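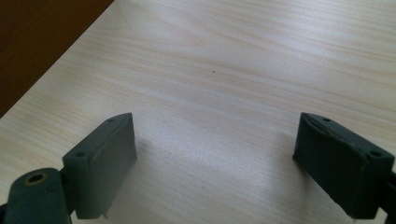 The members' workshop in the old Hoekstra building opens at nine in the morning, and by a quarter past Lotte Aerts usually has her tools laid out on the bench nearest the window. She is a bookkeeper by profession. For the past year she has been building a hand-held gripper there, a two-fingered device which a person carries and operates by hand, so that the movements of an ordinary task can be recorded and later repeated by a small robot arm.

The project is called Brika. It began as a private undertaking and was accepted onto the workshop's list of supported builds in May, an arrangement that gives the maker a locked cupboard, reduced rates on the printers and a mentor. Ms. Aerts was assigned Gerrit Michiels, a retired toolmaker who has been a member since the workshop was founded.

"I had no background in this at all," Ms. Aerts said. "I had repaired a sewing machine and I had put together a printer from a kit. I wrote that on the application form, and I was surprised to be accepted."

The fingers have taken up most of her time. The present pair are dark green blocks, each with two small round holes in the top face, and each padded on the inner side. The padding has been the source of most of the difficulty. Its edges have begun to show wear, and Ms. Aerts does not regard the question as settled.

"The first pads were too hard, and a pencil would turn in the grip," she said. "The second were soft enough, but they came away if you pulled at anything heavy. What I have now holds a pencil and it holds a mug. It frays at the edge. I can live with that for a while, but I would like to find a better way of finishing it."

Mr. Michiels takes a stricter view. In his opinion the pad should sit in a shallow recess, so that its edge is protected, and he has made a drawing to that effect. Ms. Aerts has the drawing in her cupboard and intends to try it on the next pair.

"She works quickly and she prints a great deal," Mr. Michiels said. "In my trade you cut the part once, and you thought about it for two days first. I have had to accept that a printed finger costs very little to throw away. I still say that she should draw the recess."

On one matter his advice was followed at once. The early mounts were held by screws driven directly into the plastic, and after repeated changes of fingers the threads gave way. Mr. Michiels proposed a metal-rimmed hole in the mounting piece — a method he had used on plastic housings during his working life — and showed her how to set the metal square with a soldering iron and a steel block.

"I ruined three before I had one straight," Ms. Aerts said. "He stood there and said nothing until the fourth."

The finished gripper closes by means of a trigger under the index finger. A camera is fixed above the hand and looks down past the fingers, so that each recording shows the table and whatever is being picked up. Ms. Aerts has made 189 recordings so far, chiefly of cups being moved and clothes pegs being put into a box. Fourteen of them were discarded after she found that the camera bracket had worked loose.

Lighting remains a concern. Pale tabletops reflect the lamps, and a bright patch tends to form between the fingers, precisely where the object ought to be seen most clearly. Veerle Van Leeuwen, who manages the workshop's electronics room, has suggested moving the lamps to the side and lowering them. Ms. Aerts has also considered a cloth, but is reluctant to adopt one.

"My kitchen table doesn't have a cloth on it," she said. "If the arm is going to work at home, it should learn on the sort of table I have at home."

The arm itself is still incomplete. Two of its joints move as intended, while a third stalls under load and is awaiting a replacement gear. Ms. Aerts has spent 571 euros on the project to date, the greater part of it on motors, and she keeps the receipts in order of date.

She does not plan to sell the design. The drawings for the gripper will be placed in the workshop's shared library once the fingers have been revised, and another member, Stijn Peeters, has already asked to build a second one with a wider opening. He hopes to use it for sorting apples.

"Stijn has very large hands, so the handle will have to change as well," Ms. Aerts said. "I told him to wait for the new pads. He has started printing already."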